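Re: [clidside-ev] Home battery and the Rello charger, who has done it?
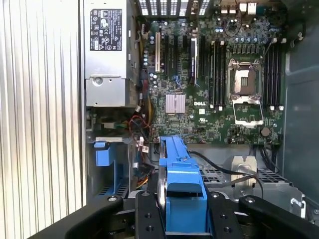 The Rello charger and the Mahama battery do talk to each other, in the sense that two neighbours talk over a hedge about the bins. I have had both on the same wall in Clidside since December and can now report on the relationship. The battery is sold as modular, and after reading the leaflet I expected modules that slid in and out like the drives in a Dell tower, each with a bright blue plastic handle to get hold of. Mine has eight bolts, a cover that weighs as much as a toddler and a sticker telling me to ring the installer. I rang the installer. The installer told me to read the sticker.

On 18 May someone wrote:

> We pick up our first electric car next month and the dealer in
> Clernstead is very keen that we have a home battery as well.
> Has anyone on the list charged the car from one overnight? Is
> it worth the money, or should we just go on a night tariff and
> leave it there? We have solar panels on the back roof, facing
> more or less west, and the charger would go in the garage.

Taking your questions in the wrong order.

Night tariff first. Get one whatever else you do. It costs nothing to switch and the car will do most of its drinking while you are asleep. If I had stopped there I would be a richer man with an emptier garage.

Charging the car from the battery is possible and rather silly. A full house battery puts a modest dent in a car battery, and you lose a bit each time the power changes hands. Out of the box, the Rello will cheerfully empty the Mahama into the car by ten in the evening, after which the house buys electricity at the dear rate to boil the kettle. There is a setting to prevent this. It is under "Guest mode", for reasons known only to Rello — set it to "grid first" and then turn the charger off at the isolator and on again, or it forgets.

West-facing panels are fine. Ours face the same way and do very little before lunch, then make up for it at teatime when the oven goes on. That is the best argument for a battery, and it has nothing to do with the car.

As for the money, the quote for the battery was fair, but the extras were not on it. I paid 300 pounds for a longer cable run and another 1,291 for a new consumer unit, the old one having been described by the electrician as "historic". Ask for both in writing before you sign. The dealer gets a commission, by the way, which may account for the keenness.

Garage: check your phone signal in there. The Rello app wants to see the charger during set-up and mine took 4 attempts, the last one with the router balanced on the chest freezer.

Happy to send my settings to anyone who wants them, off list.

-- 
To leave clidside-ev, send a blank message with "unsubscribe" in the subject line.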